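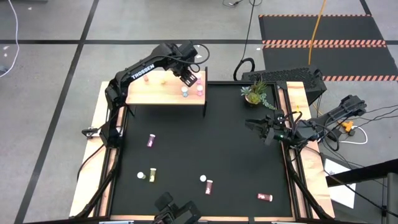
Heating oil: who is the February price cap for?

The Plendell winter offer went out to its heating oil customers last week, and several readers have forwarded it to us with the same question. Is it worth paying for? We have read it twice, including the back page, and we remain unconvinced.

What Plendell is selling is a ceiling. Pay a fee now and the price per gallon on your February deliveries will not go over a set level, whatever the wholesale market does. If the market falls, you are supposed to get the lower price. The letter says this in large type. The smaller type says the lower price is "the company's posted daily price," and the company decides what it posts. We have watched posted prices in this area for a good many winters. They go up the morning after a jump in crude, and they come down when somebody gets to it.

The letter leans hard on fear of a cold snap. There is a chart of last winter's wholesale price with the steepest stretch picked out in red, and no chart of the winters before it. Any fuel looks frightening if you are allowed to choose the month.

Ginette Gagnon, who ran the office at a fuel dealer before she retired, looked over the terms for us. Her view is that caps are fairly priced when the dealer buys its own cover on the day you sign. "Then your fee is paying for something," she told us. "If they haven't bought cover, they're betting with your money, and in a bad month they'll be looking for the exit." We asked Plendell whether it buys cover. A spokesman, Pieter Hoekstra, said the company "manages its exposure prudently." We asked again and got the same sentence. 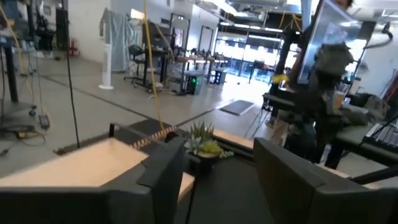
A small potted succulent arrangement near the edge of a worktable.

Then there is the exit. Clause 4 lets Plendell suspend the cap in the event of "supply disruption beyond its control." Disruption is not defined. A frozen harbor would presumably count. Would a busy terminal? Would a driver shortage? A cap that lifts when oil is hard to get doesn't sound like much of a cap to us, and we would want that wording tightened before handing over a cent.

The rival offer from Stevens is simpler, and we like it a little better, though not enough to cheer. It is a fixed price with no fee, but you must take the full amount you sign up for. If February turns out mild and your tank is still near the top, you pay a charge on the gallons you leave behind. Teun Timmermans signed up last winter and says the price was honored to the letter. So was the charge.

What about the terminal at Namdale? Both letters mention it as a reason to expect tight supply. The operator says one loading rack is closed for repairs and will be back in service in February. Milan Koster, who hauls out of there, says the lines are longer than usual but that he has not been turned away. That is one driver's account and we wouldn't hang a forecast on it. It does sit awkwardly beside a letter warning of "severe regional shortage."

We also had a look at Clilteo, the tank monitoring service that Plendell includes with the cap. It sends your tank level to the dealer, who then decides when you need a delivery. Handy, perhaps, if you travel. It also means the dealer picks the day, and on a posted daily price the day matters. Ask whether you can keep ordering by phone. Pichit Kamolrat asked, and was told yes, but only after he was passed to a second person.

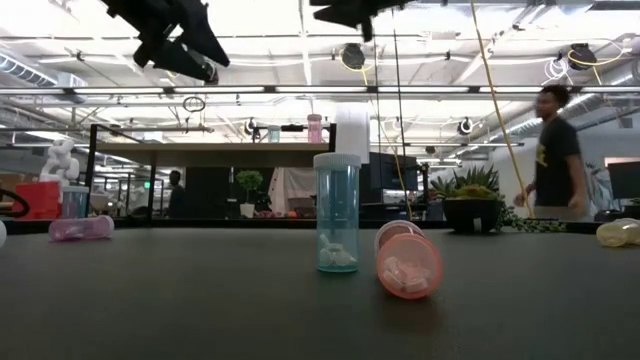

Pill bottles of different colors, three of them lying on their sides.

If you are still tempted, get three things in writing: the index the lower price will follow, what counts as a disruption, and whether the fee comes back to you if the cap is suspended. Plendell's sign-up window closes at the end of the month. Stevens says its price is good until the truck fills up, whatever that means.

Readers who have had a cap suspended on them in past winters, by any dealer, are welcome to send us the letter they got. Please black out your account number first.

Posted 1/27/21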